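4. Outerwear and the problem of bulk

4.1 Why padded jackets deserve a section of their own

Readers who have followed us through the shirts and trousers of Section 3 will have noticed that we kept putting off the heavy things. The reason is simple enough. A cotton shirt, folded by almost any method a household happens to use, ends up as a flat rectangle, and a flat rectangle can be stacked, filed on its edge or slid under something else. A padded jacket does none of this willingly. It holds air, it springs back, and the hood never seems to belong to any part of the fold. In the interviews it was the padded jacket, far more than the fitted sheet we had expected, that made people laugh and put their heads in their hands.

We spoke with members of 30 households in Orkach during the weeks when winter clothing comes out of storage or goes back into it, and we asked each of them to put away the outerwear they owned in whatever way they normally would. No instructions were given. Most people chose the bed as their work surface, even in homes with a perfectly good dining table, and when we asked why, the answers were wonderfully ordinary: the bed is big, the bed is soft, the bed is next to the closet, my mother used the bed. One woman told us she liked having to finish before she could go to sleep.

4.2 Laying out

Nearly every routine we recorded begins with what we have called the laying-out stage, in which the jacket is placed on its back with the front facing up and the sleeves drawn away from the body. It is a pleasant stage to watch, and people tend to slow down for it. They smooth the channels with the flat of the hand, tug the hem straight and pull at the cuffs — sometimes far more than the fold requires. Whether the zipper should be closed at this point was a matter of real feeling. Those who close it say that an open jacket slides apart under the hands and has to be started over. Those who leave it open say that a closed one traps air, and that you pay for the neat front later when you try to roll it. Figure 6 belongs to the first school.

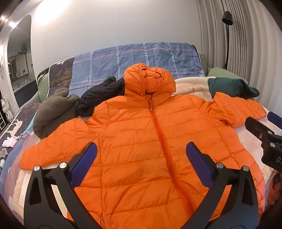 Figure 6. Hooded puffer jacket in the laying-out stage, zipper closed, sleeves away from the body. Rolled or bundled garments lie beyond it on the bedding.

The hood is where routines part company. We found three treatments in the Orkach homes. In the first, the hood is left lying above the collar until the very end and then wrapped around the finished bundle, so that it serves as a sort of bag. In the second, it is folded down over the chest before anything else is touched. The third, which we met only in homes with older children, is to roll from the hem upward and push the whole jacket into the hood, a trick that several parents credited to scout camp and one to a video she could no longer find. The third makes the tightest bundle by some distance, and it is also the one most likely to come undone on the shelf, usually within the hour.

Sleeves were a smaller matter, though people had their habits. Crossing both over the front was the most common choice, followed by tucking them straight down along the sides. A few people folded one sleeve, looked at it, unfolded it and did the other one first. We have kept these hesitations in our notes, as they say a good deal about how far a routine is truly fixed and how much of it is worked out again each fall.

4.3 Rolling against folding

Zhiqiang Xue suggested early on that we should treat rolling and folding as two ends of one scale, and after a long October of watching people at their closets we have come around to his view. Many participants fold the jacket in half lengthwise and then roll it, and it would be a little silly to force such a routine into either camp. What does separate the two ends is the attitude toward air. Rollers lean on the jacket as they go, pressing with forearms and, in one memorable case, a knee. Folders let the air stay where it is and accept a thicker parcel, and they are more inclined to keep jackets on an open shelf where thickness does no harm.

Participants who rolled also tended to roll everything else. Once the jacket had been done, sweaters and fleeces followed in the same shape, and the growing row of bundles at the back of the bed became a kind of measure of progress. Several people told us that they could judge from the row whether the storage box would close. They were often wrong, and cheerful about it.

4.4 Limits

Our households were mostly small, and all of them had a bed large enough to spread a coat on, so we can say little about homes where clothes are put away standing up in a hallway. Roland Pilkington has begun visits to shared apartments in Stankevičius with this in mind. We also did not return in spring to see how the bundles had kept, and we regret it, for the question our participants asked us most often was whether a jacket stored rolled ever gets its loft back. We turn next to scarves, gloves and the other small things that travel in the pockets.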